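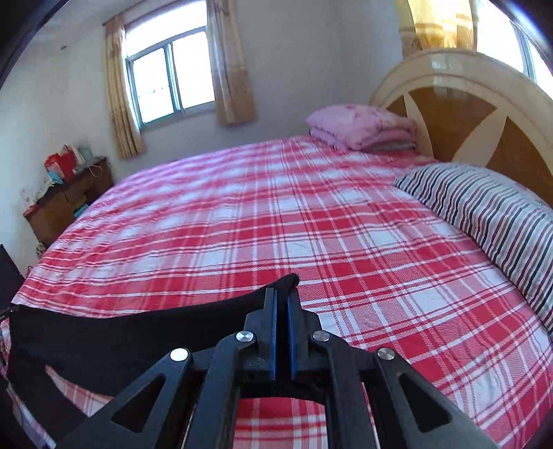
By the Grernbridge Home Desk

The bed is the biggest flat surface in most homes, and for a lot of people it is also where the laundry gets folded. Plaid sheet, striped spread, plain white cover, it makes no difference. The basket gets tipped out after lunch, and if all goes well the pile is in the drawers before anyone wants to lie down.

In March we asked readers of this magazine where they fold. We got 58 letters back, more than we get on most household subjects, and the bed came first by a wide margin. The kitchen table was second. A few people fold standing up at the dryer, and one reader in Tromow uses the lid of a chest freezer.

The reasons people gave were practical. A bed is wide enough to spread a shirt flat with both sleeves out. It is usually near the dresser. Clothes don't slide off it the way they do off a polished table. The main complaint was height. Most beds are low for folding, and after half an hour of bending over one your back will let you know. Several readers fold kneeling on a cushion, and others sit on the edge and work across their knees.

Before you start, clear the top. Extra quilts can stay folded at the head of the bed, and the pillows can go up there too, which leaves the middle and the foot free. Pull the sheet or spread tight. A wrinkled surface under a T-shirt makes a wrinkled T-shirt, and small things get lost in the folds.

Color matters more than you might expect. Black clothes show up well against a red and white pattern, and white clothes show up badly against anything pale. If your bedding is dark and so is your wardrobe, put a light towel down first. It also catches lint, which is worth having if you own a lot of black.

Black laundry has its own problems anyway. Two black T-shirts look the same until you find the label. Leggings hide inside sweatshirts. Navy passes for black under a ceiling bulb, so sort near a window if you have one and do it while there is still daylight. A load of darks folded at 9 in the evening is a load with at least one mismatched pair in it.

Take the large pieces first. Lift each one by a corner or by the shoulders, let it hang for a second, then lay it down and smooth it from the center out. Fold the sides in, then bring the bottom up. Anything with a seam across it will fold more easily along that seam than beside it. Stack by drawer and not by type, so that each pile makes one trip.

Leave the socks for the end. Put them all in one spot as they turn up and don't try to match them as you go. When the large pieces are gone the socks will be the only thing left, and you can lay them out in a row with the cuffs facing the same way. Compare the cuffs before the feet. The knit at the top wears differently from pair to pair, and with plain black socks it may be the only clue you get.

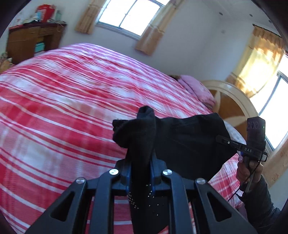 Marlene in Magesa wrote that she gave up on matching years ago and now buys one kind of black sock only, a dozen at a time, and throws out the whole lot when they get thin. She does not roll them either. They go into the drawer flat, in two stacks, and she takes one from each.

It is a fair system if you can stick to one kind. Most households can't, with people of different sizes and somebody always getting socks as a gift. Rolling a pair into a ball keeps it together but stretches one cuff. Folding the two in half, one on top of the other, is easier on the elastic and takes up less room in a shallow drawer.

The Ustix folding board, which several readers asked about, does a decent job on shirts. We tried one on a bed and it sank into the mattress and tipped – it needs a hard surface under it. On a table it was fine. It is no help with socks.

Singles can go in a small bag on the closet door. Check it each time you do a dark load, and empty it in May when the heavy socks get put away.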